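Nurmi Funeral Home Opens Free Archive of Old Obituaries for Gallham and Grikbridge

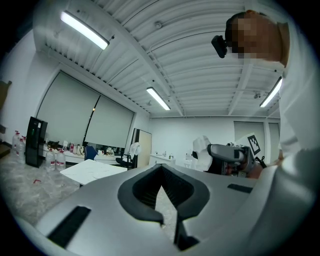
GALLHAM, Friday, November 4, 2022 – Nurmi Funeral Home has today opened a public archive of obituaries and death notices from the two towns it serves, Gallham and Grikbridge. The archive is called Mondoder. It contains 3000 notices at the opening, and the oldest of them is from 1818. Reading and searching is free of charge for everybody, and no account is needed.

Until now, a family who wished to find the obituary of a grandparent had to visit the reading room of the library in Gallham and look through the bound newspapers by hand. Many of these families live far away today. Our office receives such requests almost every week, often when a new obituary is being written and the relatives want to have the names of the older generation correct.

In Mondoder it is possible to search by family name, by maiden name, by place of birth and by cemetery. The maiden name search was asked for by many of our families. In older notices a married woman was often printed only under the name of her husband, and in these cases we have added her own name when it could be found in the parish books. Such additions stand in square brackets, so that the reader can always see which words were in the original notice.

The spelling of the originals was kept. If a notice gives the family name in two different forms, both forms can be searched. Notices in other languages than English are shown in the original language, together with a short English summary. There are 300 such notices, the most of them from the years when the mill in Grikbridge was bringing workers from abroad.

A part of the collection comes from private homes. Clippings were lent to us in envelopes, family Bibles and one very heavy scrapbook, and all of them were returned to the owners after copying. We thank the families for their trust. We also thank the library in Gallham, which let us use its newspapers during the hours when the reading room is closed.

Writing evenings

Together with the archive, Nurmi Funeral Home starts a series of open evenings about the writing of an obituary. They are meant for people who must write one soon, and also for people who would like to prepare their own. The participants will read older notices from the archive and then begin a text of their own. It is allowed to come only to listen.

The evenings take place in the small hall of our Grikbridge house from 7 p.m. to 9 p.m. and will continue until March. Each evening has 17 places. There is no fee, but we ask for registration by telephone or at the front desk in either town. Coffee and tea are served. The hall has a ramp at the garden side, and a hearing loop can be switched on if you tell us when you register.

Privacy and corrections

Notices are added to Mondoder only when they were already printed in a newspaper or when the next of kin has agreed in writing. Home addresses are removed from all notices of the last fifty years. A family may ask at any time that a notice is hidden from the search, and it is not necessary to give a reason.

Mistakes can be reported with the form under each notice. We ask for a little patience with the answers – every correction is compared with the printed source before it is made. If the mistake was already in the newspaper, the original text stays and a note is placed under it.

Families who have clippings, funeral cards or printed memorial sheets from Gallham, Grikbridge or the farms between them are welcome to bring them to one of our offices. Please do not send originals by mail.

About Nurmi Funeral Home

Nurmi Funeral Home is a family business with houses in Gallham and Grikbridge. It arranges burials, cremations and memorial services, and helps families with the writing and placing of obituaries. Mondoder is paid for and managed by the company and carries no advertising.

Press contact: Nurmi Funeral Home, front office, Gallham. Copies of selected notices for printing are available on request.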